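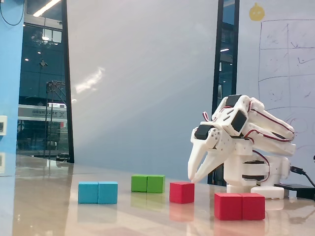
3.2 Why we sorted by color name

I've been fussing over color words since grad school, and the Cetthorpe survey finally gave me enough of them to fuss over properly. We had 147 speakers and a little over 2,000 answers, and my first worry was what to do with the easy ones. Show people a red cube on a beige tabletop and pretty much everyone says "red" and moves on. Great for them, boring for me! The fun starts with blue and green, where people stall, back up, and give you things like "sea" or "sort of minty" (my favorite from the Pekine group).

Dae-han Yoo and I coded every answer separately, then sat down and argued. We disagreed most over words with "light" stuck on the front – is "light blue" one name, or a name plus a comment? Hellwig treats it as two. We went with one, mostly because our speakers said it in a single breath, with no pause at all.

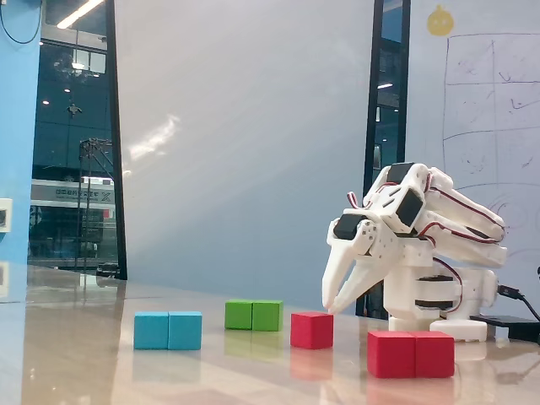

Figure 5. Light blue, green and red cubes on a light beige tabletop.

Greens gave us a different headache. Older speakers in Drastov used a single word for any green, dark or pale, while their grandkids had 2 and got pretty heated about which was which. I counted both as basic terms for the younger group, and I'll come back to that choice in the next section.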